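Kitchen Table Notes > Chores and Machines > Galleries

Can It Tidy a Desk Yet?

Apr 2, 2024

Every January I make the same wish, which is that by the next one something with a motor will be putting my house in order, and every January I am still the one crawling under the table after pen caps. I have owned two vacuums that steer themselves (the Zundis was the better one, bless it, until it met the fringe on the hall rug) and I love them both, but a vacuum only has to go around things. Picking things up and putting them where they belong is a whole other business -- and it is the business most of us would happily hand over.

So this gallery is given to the smallest chore I could think of, markers and the cup they live in. Click through slowly, there's more going on than you'd think!

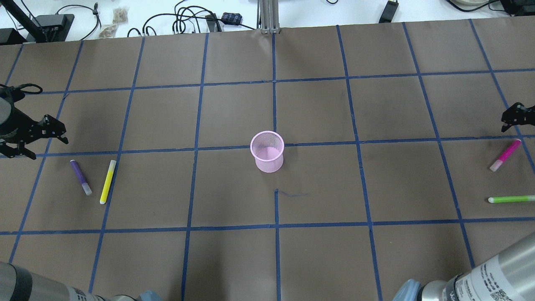
Four markers, one pink mesh cup, and a gripper on either side.

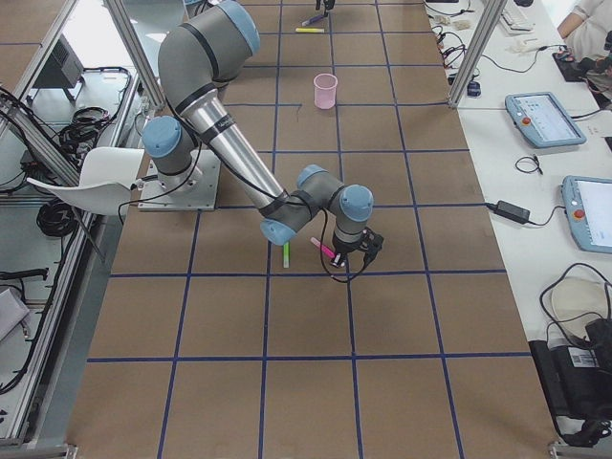 The pink highlighter is in the grip, held at a slant, with a green one for company in the same square.
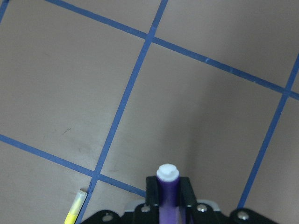
Purple this time, held nice and upright between the two fingers, white cap on top.

Where That Leaves the Rest of the House

My own feeling, after far too long thinking about stationery, is that we are closer than I would have guessed and still a good way off. A marker is stiff, it's light, and it keeps its shape when you squeeze it. A sock does none of that for you, and I haven't even started on fitted sheets. Shop floors may well get there first, with their tidy bins and the same part coming along all day long. My junk drawer had 83 things in it when I emptied it out last winter, and I couldn't have told you where 30 of them belonged, so I'm not sure what I'd ask a machine to do with them.

Comments (2)

kalis_fan: My kids can't get the markers back in the cup either, so I'm cheering for the arms.

Mudroom Mary: Please do laundry next -- towels at least!

Recent Galleries
Grallon Dish Rack, Four Months On
The Pathirana Bakery Packs Its Boxes
Window Washers, Large and Small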